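31/03/2022
Harness bench, Kelosbridge job

Finally got to the small harnesses today and I am so pleased with how they go together! Robel cut all the leads yesterday, so the morning went straight into stripping and crimping. Batch is 32 pieces. Long leads at 435 mm, checked against the drawing Sumeya sent over (rev 2, bin the old one, it still has the short ground).

The ring terminals are a joy with the new die. Pulled 5 samples to destruction and every one broke in the wire, well clear of the crimp. Wrote the die setting on the tape inside the tool drawer so we don't have to hunt for it again.

Order that worked best for me: round connector first, all wires in and seated, then the black rectangular one. I tried it the other way on the first piece and spent ages fighting the twist out of the red pair. Mebrat, if you pick this up, lay each one out flat on the white bench before bagging. Wires fanned out like that, a swapped pair jumps right out at you, and it's a nice sight besides.

Green-and-yellow is the ground, obviously, but please tug it at the round connector end every time. One felt soft on me and I redid it. Much happier with the second go.

Flanges came in clean this time, lovely bright finish, no burrs on my fingers. Moges have really sorted themselves out.

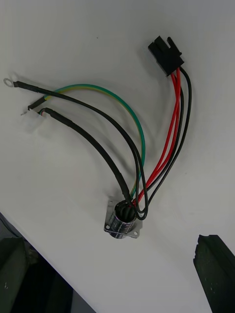 Harness laid out on the bench, reds and blacks running between the two connectors, ring terminal out to the left.

Still to do: continuity on the whole batch, labels (Bereket has the printer), and ask Berhanu if he wants sleeving over the four wires between the connectors. I'd leave them free, they bend so nicely as they are. Need more small bags too.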